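Flamden - Matubbar (album review)

Posted February 27, 2018 in Reviews, New Music

Got this one through the Fundville pledge page, backed it last June, then forgot about it completely until a padded envelope landed on the mat. CD, download code, lyric sheet folded the wrong way so verse two comes before verse one. Good start.

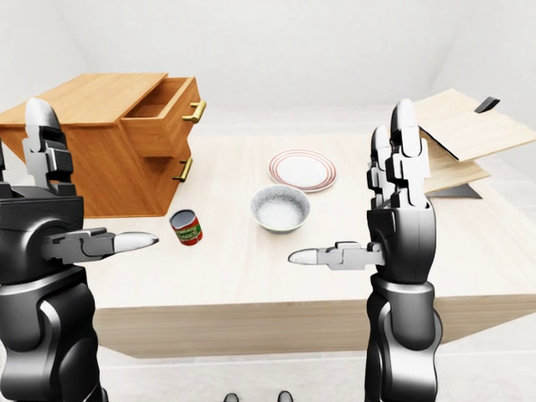 So, Flamden. Four piece, one previous EP which I liked and then lost in a house move. Matubbar is the first full length. Ten songs, mostly mid tempo, a lot of harmonium, a lot of brushed drums. Liv Ekström sings and writes nearly all of it. Her voice is the reason to buy. Low, a bit grainy at the bottom, and she comes in late on nearly every line, which drove me up the wall on first listen and now I miss it when I put on anybody else.

Quick run through, I have a train to catch.

"Ferry Money" opens. Just guitar and voice for a minute, then the whole band drops in on the wrong side of the beat and takes four bars to sort itself out. Deliberate? Think so. Great either way. Best opener I've had through the door this winter.

"Jasero" is the single and the one you may have heard. Handclaps, bouncy bass, chorus you could teach a coach party. 108 bpm according to the lyric sheet, which prints the tempo of every song for reasons best known to the band. Fine tune. Third chorus goes on too long. There's a key change and I don't like key changes, so mark me down as biased.

"Cold Side of the Oven". Slow. Lovely. Harmonium again, and a second voice underneath that isn't credited anywhere I can find. If it's Liv doubling herself then fair play, it sounds like a different person.

"Nine Doors" I skip. Sorry. Spoken word over a drum loop, and the words aren't good enough to be spoken.

"Heron Street" / "Heron Street (Again)" are tracks five and six, same tune twice, once fast at 125 and once at 90. The slow one wins by miles. You hear the words for a start, and there's a line about a brother's coat that went straight past me in the fast version. Would have kept the fast one for a b-side, if we still have those.

"Pick It Up" is the loud one. Fuzz bass. Drummer finally allowed sticks. Somebody shouts at the end and it's left in.

Then a bit of a sag. "Lantern" and "Small Hours, Large Dog" are both perfectly nice and I couldn't hum you either. Similiar chords, similar length, back to back. Swap one of them with "Pick It Up" and side two would stand up straighter.

Closer is "What the Tide Left", seven minutes, most of it instrumental. Fiddle comes in halfway (guest player, name on the sleeve in print too small for me) and from there to the end it's the best thing on the record. Played it three times in a row last night and burnt some rice.

Sound. Recorded in a village hall, mixed in somebodys spare room, and the two don't quite agree. Drums have loads of air round them, vocals are dry as toast and right up front. On headphones it's a little odd, like she's sat next to you and the band is down a corridor. On speakers it settles. The bass is too quiet on everything bar "Jasero" and "Pick It Up". I turned it up at my end, no harm done. Mastering is gentle, nothing squashed, so you'll need to nudge the volume if you're playing it after something modern and shouty.

The CD itself: card sleeve, tight, you have to shake the disc out. Mine came with a light scuff but plays fine. Numbered by hand out of 1000. The download is the better buy if you don't care about objects, as it has two extra tracks: a live "Ferry Money" with a chatty audience, and a demo of "Lantern" which is nicer than the album version. Shorter, just voice and a tape hiss. Why wasn't that the one? Code worked first time, files come tagged properly apart from track six, which shows up as track sixteen and plays last. Easy fix.

Compared with the EP: better songs, tidier playing, slightly less charm. The EP had that business with the wheezy organ that kept going out of tune and I was hoping for more of it. They've clearly had the organ seen to. Pity. What you get in exchange is a band who can play quietly without falling apart, and I'll take that on most days.

Who's it for? If you like your folk with a bit of mud on it, yes. If you want big drums, probably no, there's one song here for you and you can stream it. People who only know "Jasero" should be warned that nothing else on the album sounds like it. A friend bought it on the strength of the single and has already offered me her copy.

Good: the voice, the closer, slow "Heron Street", first thirty seconds of everything.
Less good: "Nine Doors", quiet bass, sleepy patch at eight and nine, tight sleeve.

Four out of five. Was three and a half until the rice incident.

They're playing a handful of small rooms in the spring, dates on their own page. I've got a ticket for the nearest one and will write it up if I get home at a sensible hour. Would like to hear if they do "What the Tide Left" with or without the fiddle.

Next up on here: the box of seven inches that I've been promising to get through. There's a lot of them. Bear with me.

EDIT: have been told there are eleven songs if you count the bit of piano hidden after the closer. Let the CD run on for a couple of minutes and there it is. Short, no title, no singing. Nice. Score stays the same.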